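finally got the black sweatshirt with the little embroidered sprig on the chest and I am never taking it off, sorry to all my other clothes

wore it out tonight, dark windows, bright ceiling lights, and the green still shows up so well!!

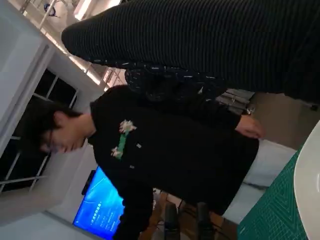 anyway washing it inside out, cold, because I ruined 2 good ones in February (RIP)

More from this thread
Plustmont thrift haul
Getting lint off black cotton
Mending with Ruaridh Buchanan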